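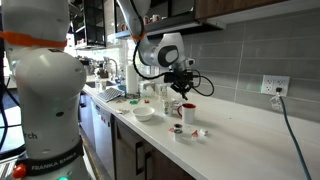

Cheap Seats, Big Noise: A Night With Nadar's Away Fans

268 shares | 2 comments

I paid less for my ticket than I did for parking, and I'd do it again tomorrow!

Nadar's supporters rode a bus up from Plano in June to see their team play Wirkance, and I begged my way onto it. There were 821 of them in the away end (the club posts the number after every game) in a ground that holds roughly 2000. They sang through halftime. They sang in the line for hot dogs.

What they really wanted to talk about was kickoff times. The league keeps moving games for the stream, and a late start means getting home at 3 a.m. with work in the morning. Sorinov's fans have the same gripe, and the two groups are planning a joint banner for the fall. I've already asked for a seat on the bus.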